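Mundbridge Pattern Records

A table of printed patterns on wallpaper, shelf paper and wrapping paper, with a list of the motifs found in each. Release 4.

What it is

Each row is one pattern. The table holds 2,000 rows. A pattern is counted once however many colourways it was sold in, and the colourways are listed in a separate file. The rows come from shop sample books, trade catalogues and sheets lent by private owners, mostly in and near Mundbridge.

The records were started by Reiko Takagi as a card index. Manikandan Subramaniam typed up the cards and Duygu Bayram now looks after the table. The card numbers have been kept, so a reader with access to the old index can still find the original card.

Files

patterns.csv – one row per pattern
colourways.csv – one row per colourway, joined to patterns.csv on pattern_id
motifs.txt – the list of allowed motif words, one per line
sources.csv – sample books, catalogues and lenders (lenders by number only)
changes.txt – what changed in each release

All files are UTF-8. Fields are separated by commas and text fields are in double quotes. Empty means not known. A zero means zero.

Fields in patterns.csv

pattern_id: a number, never reused.
card_no: the number on the old card, if there was one.
use: wallpaper, shelf, wrap or other.
maker: as printed on the sheet or book. Spelling is left alone.
motif_1 to motif_8: words from motifs.txt, main motif first.
count_main: how many of the main motif are seen in one full repeat. Empty if we hold less than a full repeat.
ground: the background colour in one word.
repeat_cm: height of one repeat, measured along the roll.
season: winter, spring, summer, autumn or none.
source_id: joins to sources.csv.
notes: free text.

How motifs are chosen

Two people read each sheet and write their motif words without seeing the other's list. Where the lists differ, Ajith Pai looks at the sheet and decides. His decision goes in the table and both first lists are thrown away, so agreement between readers can't be worked out from this release. We know this is a weakness and have kept both lists for everything read after February.

Use the plain word where there is any doubt. A small brown bird is "bird". "Bullfinch", "robin" and "wren" are used only when the sheet shows enough to tell. Robins and bullfinches were mixed up in releases 1 and 2, mainly in the Christmas papers, and the corrections are in changes.txt.

White dots are a nuisance. On a winter pattern they may be meant as snow, berries or only dots. The word is "dots" in the motif fields, and a reader who takes them for snow says so in notes. Leaves are "leaf" unless the plant is plain from the shape (holly, oak, ivy).

Season is set from the motifs and never from the date of sale. Several catalogues sold winter patterns all year.

Known gaps

Wrapping paper is thin before the Ramasamy loan, which brought in most of what we have. Shelf paper was rarely kept and the few rows come from 9 sheets and one sample book.

The Gosik books have been trimmed at the top, so repeat_cm is empty for nearly all of them.

Maker is missing more often than not on wrapping paper. Please don't read "empty" as "same maker as the row before" – an early copy of the table was sorted in a way that made it look like that.

Colour words were chosen by eye in ordinary room light. They are fine for sorting and searching. They are no use for matching paint.

Suggested uses

Counting motifs by use or season, finding a pattern from a remembered detail, and teaching. The table shouldn't be used to put a price on anything, and it says nothing about how common a pattern was in people's homes.

Searching by motif

Words in the motif fields are singular and lower case. To find winter bird patterns, filter season to winter and look for "bird" or a named bird in any of the eight motif fields. Looking only in motif_1 misses patterns where the bird sits among larger leaves.

Pattern with three red-breasted bullfinches, pinecones, dark blue leaves, grey-blue branches and white dots. Motif words: bullfinch, pinecone, leaf, branch, dots.

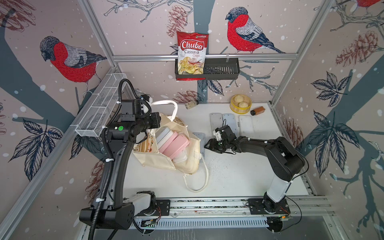 Corrections

Send corrections to Natália Caldeira at the Tiltov reading room, with the pattern_id and the field name. New sheets are welcome too, on loan or as a gift.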